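Last change to this file: May 11, 2018. The tables themselves are older than the file, please see "Versions" below.

# Tikier: daily menus of the Prolstead works canteen

Tikier is a set of plain text tables with the lunch menus of one works canteen, the canteen of the Prolstead paper mill in Trisard. It contains 1342 menus. Each menu was typed from a paper sheet which hung once beside the serving counter. The sheets were kept in ring binders, and the binders are now part of the Ozoliņš collection, where I was allowed to sit with them for two winters.

The set is meant for people who study everyday food, prices, kitchen language or spelling. I am not a historian. I worked in the mill office, and I ate many of these lunches.

## What is in the folder

| File | Contents |
|---|---|
| `menus.tsv` | one row for each menu sheet |
| `lines.tsv` | one row for each line of a menu (soup, main dish, side, sweet, drink) |
| `dishes.tsv` | list of dish names in normalised form, 410 of them |
| `spellings.tsv` | every written form found on the sheets, with the dish it belongs to |
| `binders.tsv` | the binders, with shelf mark and condition |
| `notes/` | my reading notes, one text file per binder |
| `serving.md` | what is known about how the food was served |

All tables are UTF-8, with a tab between the columns and a header in the first row. There are no quotation marks around the fields. If your spreadsheet program changes `1-2` into a date, import the column as text.

## Columns of `lines.tsv`

- `line_id`: number of the line, never used twice.
- `menu_id`: points to `menus.tsv`.
- `position`: place of the line on the sheet, counted from the top.
- `course`: one of `soup`, `main`, `side`, `sweet`, `drink`, `unknown`.
- `as_written`: the text exactly as on the sheet, with its mistakes.
- `dish_id`: points to `dishes.tsv`. Empty if I could not decide.
- `price`: as written, without the currency. Empty if no price was given.
- `struck`: `y` if the line was crossed out.
- `replaced_by`: the `line_id` of the dish written in its place, if there is one.
- `hand`: `A`, `B`, `C` or `typed`.

The column `struck` is the one I would ask you to look at first. A crossed-out line means usually that the dish was finished before the lunch was over, and somebody went out with a pencil. It happened 222 times in the whole set. Fish soup is crossed out very seldom. Pancakes with jam are crossed out more often than any other dish, and when I showed this to my former colleagues they were not surprised at all.

## How the sheets were read

First I photographed all the sheets, then I typed from the photographs at home. When a word was not clear I marked it with `[?]` and went back to the paper. Most of the question marks could be removed in this way, because pencil is much better to read on the real paper, if you hold it a little against the window. Those which remain in the tables are the ones I could not solve.

Thaddeus Holloway typed one binder a second time without seeing my version. We compared the two line by line. The differences were mostly of three kinds: a comma or a full stop in the price, a missing hyphen, and the word for "stewed", which hand B writes almost the same as the word for "stuffed". After this I read all lines of hand B again and corrected 62 of them. The old readings are kept in `notes/`, so that you can disagree with me.

I did not use any automatic recognition. I tried one program with the typed sheets, but the typewriter had a damaged letter `e`, and the cleaning took me longer than the typing.

## Normalised names

The kitchen wrote for people who knew the food already. "Cutlet, usual" is a complete entry. "Monday soup" stands on sheets of every working day. For `dishes.tsv` I had to make decisions, and I tried to make the same decision each time:

1. The side dish is separated from the main dish, also when they stand on one line.
2. "With sauce" and "without sauce" are the same dish. The sauce is noted in `as_written` only.
3. Names with a person in them ("Olga's salad") keep the name. I know two different recipes for this salad, and the sheets do not tell which one it was.
4. "Usual" is resolved only if the full name stands on another sheet of the same binder. In all other cases `dish_id` is empty.
5. Porridge is `main` when it stands in the place of the main dish and `sweet` when it stands last. Please don't write to me about semolina, I have thought about it enough.

If you need other groups, start from `spellings.tsv` and make your own list. Nothing in the other tables depends on my grouping, except the column `dish_id`.

## Prices

Prices are given as they stood on the sheet. I have not converted them to any modern currency and I have not corrected them for inflation. Until the second binder there was one price for the complete lunch, written at the bottom. This price is in `menus.tsv`, column `whole_price`. Later every dish had its own price, and bread was free. Bread is therefore never a line in the tables, although it was on every table in the room.

In July the canteen was closed two weeks for painting and repairs. The gap is real and you will find it in each year. Other gaps are not explained. In `binders.tsv` I have written for each binder how many sheets seem to have been torn out, judging from the paper left in the rings, but this is weak evidence, as a sheet can be torn and put in again elsewhere.

## What the menus do not tell

A menu is a plan. It does not say how many portions were cooked, who ate them, or what went back to the kitchen. It says nothing about the second shift, which got its food in cans from the same pots, and nothing about the office staff who brought sandwiches. It would be a mistake to calculate from these tables how much meat a mill worker ate. Two students have asked me for exactly this, and I gave both the same answer.

The language is also a difficulty. The cooks came from different places and each wrote the dishes in her own manner. Hand C uses dialect words for beetroot and for curd. I have left them in `as_written`, and in `spellings.tsv` they carry the mark `dial`. My knowledge of this dialect is from my grandmother's side and is not complete.

## Serving

The file `serving.md` is the least certain part. It comes from conversations with people who worked or ate in the canteen, and they don't agree with each other in everything. The order of the counter is agreed by all: cold dishes first, then soup, then the warm food, the drinks at the end. Soup was taken to the table separately by many people, as the trays were slippery when the floor had just been washed and everybody was careful.

About the cutlery there are two opinions. One group remembers that it lay at the beginning of the counter, the other that one took it at the end, after paying. It is possible that both are right and that it was moved at the time of some repair. I give the two versions one after the other, with the initials of the person and the years of work.
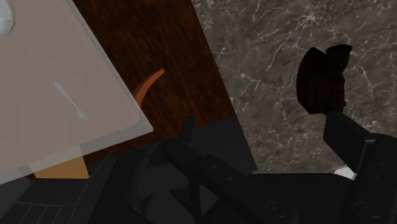 *Tray with a small white fork, computer render.*

If you have eaten at Prolstead yourself, I will be glad to add your version. Please write down where you sat and in which years, also if it seems unimportant to you.

## Loading the tables

In R:

```r
lines <- read.delim("lines.tsv", quote = "", encoding = "UTF-8",
 colClasses = "character")
```

In Python with pandas:

```python
import csv
import pandas as pd

lines = pd.read_csv("lines.tsv", sep="\t", dtype=str,
 quoting=csv.QUOTE_NONE, keep_default_na=False)
```

Read everything as text at first. Some prices have a letter behind the number (`k` for a small portion), and an automatic conversion will lose it without any warning.

## Versions

- **0.1**: typed sheets only, no dish list.
- **0.2**: handwritten sheets added, column `hand` added.
- **0.3**: second reading of hand B, as described above. The column `crossed` was renamed to `struck`.
- **0.4**: `serving.md` added, two wrong shelf marks in `binders.tsv` repaired.

Line numbers are stable from version 0.2 onwards. If you have used 0.1, please load the tables new, as the numbers there were given in another order.

## Known problems

- Binder 4 had water damage. The lower third of many sheets cannot be read, so drinks are missing there more often than elsewhere.
- On some sheets two days are written one under the other. They are split into two menus and share one value in `sheet_ref`.
- `course` is `unknown` for "surprise". I asked. Nobody remembers what it was.
- The crossing out in ink of a different colour may be later than the menu. These lines have `struck` = `y?`.

## Use and citation

You may use, copy and change the tables for any purpose. The photographs of the sheets are not included and must be asked for at the collection. If you publish something, please cite it like this:

> Urmas Venckus: Tikier, daily menus of the Prolstead works canteen, version 0.4. Typed from the binders in the Ozoliņš collection, with a second reading by Thaddeus Holloway.

Corrections are welcome in any form. The best is a small table with `line_id`, the old reading and the new reading, but a letter is also good.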